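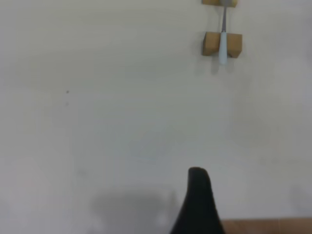 ハーンポート(Hurnport)発 2020年8月9日

工具準備室の自動化、その後。締切前なので駆け足で。

先月号で「ロボットが来るらしい」とだけ書いた件、もう動いてます。担当はStonixの導入チーム、窓口はJade Lambertさん。白い作業台の上で、木のブロックに渡した柄つきの道具を黒いグリッパーで取りにいく作業。柄は薄い青。台の上はなるべく物を置かない方針だそうで、私物のマグ、ペン、伝票の束は全部棚へ。ご協力を。

なんでこの作業からなのか、と何人かに聞かれました。準備室の朝番の仕事を書き出したら、道具を取って、向きをそろえて、トレイに並べる、の繰り返しが一番長かったから。難しくはない。ただ手首にくる。Dayana Cuautleさんは二月に腱鞘炎で2週間休んでいて、そのあと面談で「あれだけは機械にやってほしい」と言ったのが最初のきっかけ。本人は「そんな大げさに言ってない」とのこと。言ってました。議事録あります。

で、何が変わるか。

朝番は3人から2人に。減った一人分は検品へ移動。人員削減ではないです、と工場長のEzequiel Villalobosさんから念押しあり。検品はずっと人が足りてなかったので、そちらの残業が減る見込み。ただし見込みは見込み。九月にもう一回数字を出してもらいます。

トレイの単位は60本のまま。100本にする案もあったけど、重くて運べないという声が強くて見送り。これは現場の言い分が通った形。

ブロックについて。手づくりです。最初は樹脂の治具を注文する話だったのが、納期がぜんぜん合わず、Tonantzin Arellanoさんが倉庫の端材で切ってくれたもの。真ん中に切り欠きがあって、そこに柄が納まる。とりあえずのつもりが、そのまま使ってます。角が丸くなってきたら交換するので、気づいた人はTonantzinさんまで。勝手にやすりをかけないでくださいい。切り欠きの幅が変わると取りなおしになります。

不満も載せておきます。

「遅い」。これが一番多い。人がやったほうが早いのは事実で、Jadeさんも認めてます。夜のうちに並べておく使い方が本命なので、昼の速さで比べないでほしい、との返事。

「見張りが暇」。Xuelian Fuさんから。横に立っているだけの時間がつらい、せめて座らせろ。もっともな話で、椅子は今週中に入れます。立ち会い当番も半日交代に変更。Xuelianさんいわく、止まったときに何を見ればいいのか紙一枚にまとめてほしい、とも。これはまだ。Stonixに依頼中、来週もう一度つつきます。

「台の掃除は誰の仕事か」。決まってませんでした。すみません。当面は立ち会いの人が交代のときに拭く、ということで。小さいゴミでも白い台だと目立つし、気になった人は見つけたときに。布は乾いたもので。洗剤は使わない。

操作講習は準備室の全員が対象、Escobedo棟の二階会議室。一回一時間、夜勤明けの人の分は別枠をつくります。受けないと立ち会い当番に入れないので、シフト希望と一緒に出してください。用紙は掲示板の横。手当の件は組合と話し中で、まだ書けることがないです。

Hostomeo工場からも見学の問い合わせが来てます。向こうも同じ作業で困ってるらしい。見学の日はカートを通路に置かないこと、日程は決まりしだい貼り出し。

あと、名前を募集する話。投票箱は休憩室の冷蔵庫の上にあります。上司の名前を書いた票は無効。すでに何枚か入ってました。

質問は準備室の連絡ノートか、Jadeさんに直接。午前中は台のそばにいるそうです。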